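The club met in the chemistry room after the last bell, and by April only two of them still came every time. Renato Pangilinan ran the simulator from the teacher's desk. Cruzado sat beside him and kept the log.

They called the robot Mellix. The kitchen it worked in existed only on the school's oldest computer, and the fan got loud whenever the arm moved. The task was to put a banana in the air fryer. The regional judges had picked it.

"Run 80," Renato said, and pressed the key.

Cruzado leaned in. The arm went over the counter slowly, the way it had in the other runs, and the fingers kept their grip. He hit pause.

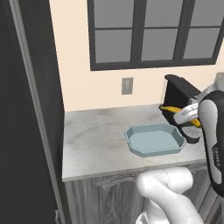 Run 80, paused with the banana partway into the air fryer.

"It's sideways," Cruzado said.

"It's in, though."

"Part of it's in."

Renato looked at the screen for a while. His shift at his uncle's store started in about 3 hours and he had not eaten. He opened the script and scrolled down to line 2,011, where the wrist angle was set. He had changed that number so often that he knew it like a locker combination.

"Give it a few more degrees," Cruzado said.

He typed the new number and saved it. Cruzado turned to a clean page and wrote 81 at the top.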